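Workshop notebook, Carnum House day programme
Entry for Feb 22, 2022
Kept by Hanan Nassar, group work lead

The purpose of this entry is to record the revised running order for the relapse prevention workshop, the points agreed with colleagues after the morning session, and the questions which remain open before the March intake. Attendance and individual matters are held in the case files and are not repeated in this notebook.

The morning group worked from the Ivo workbook, section on triggers. Members were asked to write down the hour of the day at which they find it hardest to stay away from alcohol or tablets, and then to write down what they are usually doing at that hour. Most had not been asked the second question before. Several found that the hour came straight after a task had ended and before the next had begun: the journey home, the time after the children are in bed, the end of a shift. We shall give this exercise more room next time. It was allotted 45 minutes together with the reading, and the reading took up too much of that.

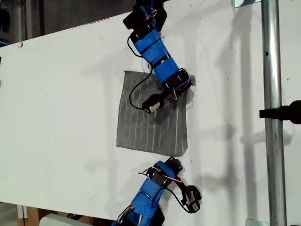 Word count: 1487 (full entry with appendices)

Running order as revised. The check-in stays at the start and should be kept short. The triggers exercise follows at once, with the reading moved to after the break. The talk on sleep, which in the old order came last and was regularly cut, now comes before the closing round. Colleagues covering the session are asked not to swap these parts about without a note in this book, as the Kasten group follows the same order and members sometimes move between the two.

On the wording of the handout. The phrase "high-risk situation" was again read by some members as meaning a physical danger. One member crossed it out and wrote "when I am likely to slip", and the group preferred this. I propose that we adopt the member's wording on the front sheet and leave the original term in the staff notes only. The word "slip" has its own difficulty, in that some families hear it as making light of matters. I should be glad of views.

On families. Two relatives telephoned during the week to ask whether they might attend. The position is unchanged. Relatives are welcome at the open evening and at the family hour, and may not sit in on the workshop itself. The reason should be given courteously each time: members speak more freely about home when home is not in the room. It would help to have this in writing at reception.
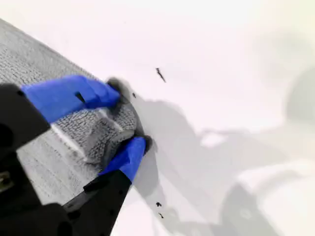 The afternoon was given to cravings and how long they last. Members tend to expect that a craving will go on rising until it is answered, and the exercise asks them to time one, write down its strength at the start, and note when it begins to fall. The difficulty is what to do with oneself in the meantime. The workbook suggests telephoning a friend or taking a walk, and neither is of much use late at night. We therefore spoke about small jobs for the hands, and about holding on to something soft, as those blue finger pads have hold of the fabric, with attention kept on how it feels until the worst has passed. Members offered their own: peeling potatoes, sorting a drawer, winding wool. These have been copied to the flip chart and should be typed up.

A caution for colleagues. The timing exercise is not suitable for anyone in the first days after stopping heavy drinking or regular sedatives. What feels like a craving may at that stage be withdrawal, which can be dangerous and must be referred to the nurse on duty the same day. I have asked for this to be printed in bold at the head of the sheet. The old sheet, form 2098, does not carry it and should be taken out of the cupboard.

On numbing. A long discussion arose from a remark that drink had "worked perfectly well for years". I did not argue with it. The group was asked what it had worked for, and the answers were plain ones: getting to sleep, getting through a wedding, not thinking about a brother. Each answer is now a heading for a later session. Sleep is already covered. Social occasions could be taken in March. Bereavement needs a second member of staff present and should not be attempted until cover is arranged.

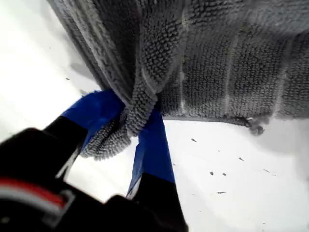
Looped bath mat, grey, with paler stripes.

Open points

Room. The Hidar room is quieter than the front room but has no clock, and the timing exercise needs one.

Follow-up calls. It was agreed that anyone who misses a session is telephoned once by the next working day, by the person who ran the session. The call is to ask after the member and to give the date of the next meeting. It is not to press for a reason.

Group size. The new intake may bring us up to 45 on the books across all groups. I would resist larger groups and ask instead for an additional session.

H. Nassar

Comments (3)

Evening team: Agree with moving the sleep talk. We lost it again in our last block and members did ask for it. Could the reading be sent home instead?

Reception: Please may we have the wording on relatives by the end of the month. We are each saying something slightly different.

Kasten group: "Likely to slip" has gone down well with us too. One family objected, and was content once it was explained.

Recent entries
Notes on the family hour
Ivo workbook: corrections to the second printing
Sleep without sedatives: outline of talk
Who to telephone out of hours
Kasten group: first month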